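# Setting up for the June supper
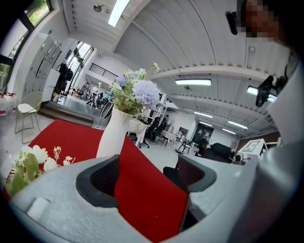

*Dalia El Sherbiny*

The Guvport tenants' supper is back in June, and this year I said yes to running it before I had read the folder Noel Dimaculangan kept from the last two. The folder is good. It has the hall rules, the shopping lists, a seating plan that was never used, and a note in red pen that says "START RICE EARLIER." I am putting the main points in the newsletter so that people who want to help know what they are signing up for, and so that whoever does it next year has more than a folder.

**Numbers.** We have 200 places. Last time we took names at the door and ended up turning tables sideways to fit everyone in. This time every household gets a slip through the mail slot, and the slip goes back in the box by the laundry room on Ballard Street. Write how many adults and how many children. If you have a cousin staying, write the cousin down too. So far 39 slips have come back, most of them from the Herath building, and a couple have no name on them. If you filled yours out and didn't sign it, please come and find me.

**Food.** My mother, Bouchra, is cooking the lamb and the chickpeas and will not be talked out of it. She needs two people in the kitchen with her from early afternoon who can peel and chop and lift a full pot. Khadija Radwan is doing the rice. Abenezer Hadgu is bringing lentils and greens, and he has asked for a table to himself so the meatless dishes stay separate and the spoons don't wander. That worked well before and we are doing it again.

Everyone else is asked to bring one side dish or a dessert, enough for six. Put a piece of tape on the bottom of the dish with your name and apartment number. Put a second piece on top that says what is in it, especially nuts, eggs, milk, or fish. We had four dishes left over from last year's supper with no tape on them. One is a blue baking dish with a chipped handle, and it is still on the shelf in the hall kitchen.

**Tables and cloths.** The long tables are kept behind the stage. They are heavier than they look and the hinges pinch, so carry them with a partner and open them on their side. The hall gives us chairs but no cloths. We own enough red cloths for the long tables, and they are being washed now. If you have one at home from last time, drop it off unwashed if you like, and I'll run it with the rest.

For the middle of the tables we are using artificial flowers again. Real ones cost more than the dessert budget the first year, and they had started to droop by the time the speeches were over. The artificial ones go back in the box and come out again. They do gather dust. A hair dryer on the cool setting gets most of it off, and a damp cloth does the leaves. Keep the vases toward the center and leave room on both sides for platters. Anyone seated behind a tall vase is welcome to move it.

**The hall.** We have it from noon to ten at night. The heat in the kitchen is the main problem. Prop the back door open with the wedge, not with a chair, because the fire inspector wrote us up over the chair. The left-hand oven runs hot, so set it lower than the recipe says and look at the food early. The right-hand oven takes a long time to get going. Turn it on before you unpack anything.

Only one outlet in the main room can take the big coffee urn. It's the one under the window nearest the street. If you plug the urn in beside the speakers, you lose both.

**Music and speeches.** Noel is bringing his speakers. There will be one speech, by Khadija, on the repairs to the Herath stairwell and what the management company has agreed to. She says it will be short. After that there's music until nine, and then the lights go up so we can clean.

**Cleaning up.** This is where we need the most help. The supper itself always has plenty of hands, and then people have children to put to bed, and a small group is left stacking chairs. If you can't cook and can't come early, staying for the last hour would be the most useful thing you could do. Floors get swept and mopped, tables go back behind the stage, and the trash goes to the bins on the Ballard side. Bring containers if you want leftovers.

**Getting there.** The hall is next to the Prindell bakery, with the entrance on the side. There is a ramp at the back for strollers and wheelchairs, and the door there will be unlocked from noon. Parking is tight, so please leave the spaces by the ramp for people who need them.

Slips should be in by the end of the first week of June. Extra slips are in the envelope taped to the box. If you want to help in the kitchen, talk to my mother directly, and bring your own apron.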